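Lavari Community Help > Hand-Held Grippers > Buying and Setup

Is the two-gripper Lavari kit worth it for small, soft and tangly items?

Posted by floorlamp_244

I'm deciding between the single-gripper Lavari kit and the two-gripper version, and I'd like to hear from people who have used either one on small household objects. The product page mostly shows boxes and cups. My work is going to be jewelry, hair ties, cords, folded cloth, that kind of thing, all done by hand in ordinary rooms to record demonstrations for a sorting policy.

I had a set on trial through Tsoukalas, the reseller, and used it on a bed with a basket of accessories. The task was to move pieces between the basket and the blanket. Bracelets were the part I had the most trouble judging. When I line the fingers up on a beaded one, the left finger hides part of it in the wrist camera view, and I can't tell if I'm about to pinch a bead or a link.

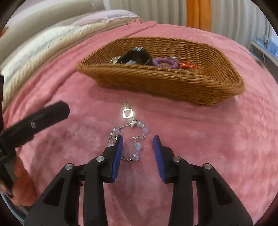
Open fingers at a beaded bracelet in front of the basket, wrist camera view.

What I want to know:

Does the second gripper earn its price? The difference in my quote was 244 dollars, plus shipping.

Are the ribbed blue pads fine for thin chain, or do I need to order something else?

Does the soft surface matter? A plush blanket gives under the fingertips and I can't tell if that helps or hurts.

I've read the setup guide. It covers charging, pairing and calibration and has almost nothing on grasping. I also asked Floltia, who make a similar kit, and they told me their fingers are wider, so I've ruled them out for now.

Edit: people asked about software. I'm exporting to Brornov and it reads the files without trouble.

3 replies, sorted by most helpful

Posted by pivotpin

I've used the two-gripper kit since July and have 3972 clips saved from it, mostly kitchen and bedroom objects. Going through your points in order.

Second gripper: yes for what you describe, if two-handed work is part of the plan. With one gripper, a bracelet that is hooked on something else in the basket comes up with the other thing attached. With two you can hold one item down and lift the other. If all your tasks are pick up one object and put it down, buy the single and keep the money. You can add the second later, but you pay for a second charger you may not want.

Pads: they're good on beads and on anything with some thickness. On fine chain they're only fair. The chain settles into a groove and slides along it when you lift. Grab at a clasp or a charm when there is one. On your bracelet I would go for the square charm near the clasp, or the run of beads on the right side, and leave the thin metal sections alone. I tried softer pads from another seller and took them off again. They held chain a bit better and let go of everything late, which made the releases look bad in the recordings.

Surface: soft is easier for flat items. On a hard table the fingertips stop at the table and you scrape at the edge of a chain. On a blanket you can press down slightly and close underneath it. The drawback is that you will sometimes pick up a pinch of blanket too. Close slowly, lift an inch, check, then continue. If you plan to run the policy on a hard table, record a good share of clips on a hard table as well.

About the finger hiding the object, turn your wrist before you come down so the long side of the loop lies across the gap between the fingers. You want to see the grasp point between the pads for as long as possible. It feels awkward for the first hour.

The other thing I'd check is how you start each clip. I hold the fingers wide and well back from the container so the whole basket is in view, then move in. Clips that begin with the fingers already over the object were the ones I ended up deleting. You lose the layout of the basket, and with a pearl bracelet, a watch and a cord in there together, the layout is what you need.

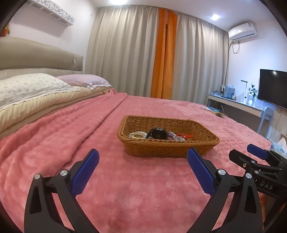
Start routine that works for me

1. Put the container near the middle of the work area, with free space in front of it for placing things.

2. Hold both grippers open and back from the container. Wait two seconds before moving.

3. Pick the item with the clearest grasp point first. A watch is easier than a cord, so leave cords until the end.

4. Lift straight up until the item clears the rim. Baskets with a thick rim catch on clasps.

5. Set the item down, open fully, and back away before you end the clip.

6. Rearrange the items by hand every 19 clips or so. I forget if I don't have a number.

One complaint about the product, which you should know before you pay. The grip strap on one of mine loosened after a few weeks. Lavari replaced it but it took five emails. Inspect the straps on the day they arrive and write in right away if one feels loose.

Posted by quietdrawer

I have the single kit. Works fine. I don't do jewelry though, mainly socks and towels. The pads pick up lint from fuzzy blankets, wipe them with a damp cloth and let them dry before you put it away.

Can't comment on the second gripper. I was quoted more than you were, so you might want to buy soon if that price is still open.

Posted by matte_gray_tape

Mostly agree with pivotpin, except on leaving cords for last. A loose cord in a basket wraps around whatever you lift next, and then the clip is no good for either item. I take cords out first, gripping at the middle of a loop and not at a loose end. Coil hair ties are the easiest thing you'll have. Come down over one side of the ring and close.

On shiny pieces, watch the exposure. Charms and crystal bracelets can blow out to plain white under a ceiling light. There's a lock setting in the Lavari app under Camera, two menus down. Set it with the basket in view and leave it alone for the session. The default is auto and it changes as your fingers get closer.

For the purchase, ask Tsoukalas whether the trial fee comes off the price. It did for me, but I had to bring it up, and it only applied to the two-gripper kit.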